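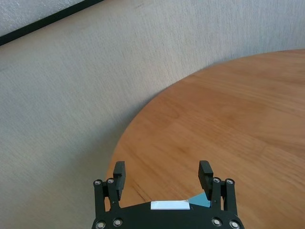

Wrist cam view with the Bassey fingers open over the round table.

So the Bassey gripper is on the arm, and I've had about a week with it after months of using the Naltura one. I wanted to love it right away and I kind of do? The two fingers ride on parallel linkages, so the pads stay lined up with each other the whole way in, and I can see both of them on the wrist camera without leaning over to check. With the Naltura I was guessing half the time.

I ran 255 picks on each, same set of junk from the kitchen drawer (corks, a tape measure, way too many bottle caps). The Naltura dropped 84 of them. I haven't finished sorting the Bassey log yet, but it felt a lot better — especially on the corks!

Stuff I don't like: it's heavier, so I had to turn the arm speed down, and matte black pads are hard for my tracking script to find in the evening. I may stick a bit of bright tape on the tips and see if that helps. Also the Bassey mounting holes didn't match my old adapter, so I lost most of a Saturday to that.

Next I want to try the softer pads from the shop in Sillunport. If they get here before September I'll run the whole set again.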